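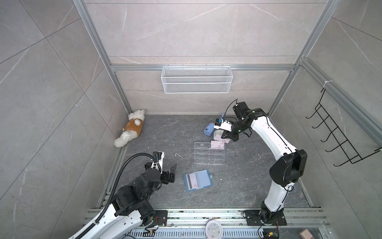

13 July 2026
By Bogumił Borkowska

Preddale Model Railway Room: opening-season layout and public area check

The list follows the order I walk it, from the street door to the staging yard. Items marked OK need nothing. Items marked FIX have a comment. Anything marked HOLD stays out of use until I sign it.

ENTRANCE AND AISLES

Street door opens fully and latches back – OK
Ramp surface and handrail – OK
Aisle clear width along the Paltetti side – FIX. The display case for the brass locomotives has crept out from the wall again. Push it back to the tape line.
Viewing step for children – HOLD. One bracket is loose and the rubber tread is lifting at the left corner. Use the spare step from the storeroom until it is repaired.
Exit sign over the rear door – OK
Fire extinguishers, tag dates – OK. Both were serviced in March.

BARRIERS

Clear screen along the main line – FIX. Two of the clips behind Vlček station are cracked. The screen still stands, but it flexes when leaned on. Replacement clips are in the drawer under the control panel.
Rope posts at the turntable – OK
Lift-out bridge section – OK. The pin was stiff and I greased it. Track power to both approaches cuts when the section comes out, tested from each side.

ELECTRICAL

Wall outlets and covers – OK
Ground fault outlet trips on test and resets – OK
Power supplies, east bench – OK
Power supplies, west bench – FIX. The fan on supply 4 rattles at start-up and the case is warmer than the others after an hour. Swap it with the spare and put a note on it.
Emergency stop buttons – FIX. Three of four work. The one by the coal dock needs a hard push, and a visitor's helper would not know that. Change the switch.
Extension cords – FIX. There is a cord running under the skirt at Skandon yard feeding the building lights. It should have been temporary. I want those lights wired to the bench supply.

TRACK AND ROLLING STOCK

Track gauge at all main line turnouts – OK
Turnout at the west throat of Skandon yard – FIX. Long passenger cars pick the points when backing. File the point and recheck with the six-axle diesel as well.
Grade down from the summit – OK. Ran a full coal train down twice with no separation.
Edge guard on the high trestle – HOLD. A piece about a foot long is missing. No trains on the upper loop until it is back, even for photographs.
Locomotive 1,711 – FIX. Loose front coupler. Take it off the public roster.
Wheel cleaning, passenger sets – OK

WORKBENCH AND STORAGE

Soldering irons unplugged and in stands – OK
Paint and thinner in the metal cabinet, door closed – OK
Eye protection at the grinder – FIX. One pair, badly scratched. Order 2 new pairs.
Shelf over the workbench – OK, but please stop putting plaster bags on it. They go on the floor pallet.
First aid kit – FIX. Out of small bandages.

Recheck of the HOLD items will be done before the next public session. Initial each FIX line on the paper copy by the control panel when the work is finished, and leave the old part in the tray so I can look at it.

Related items
Running a shuttle train on the upper loop
Skandon yard: new track plan
How we clean 2,000 feet of rail
Notes from the March work session
Vlček station roof repairs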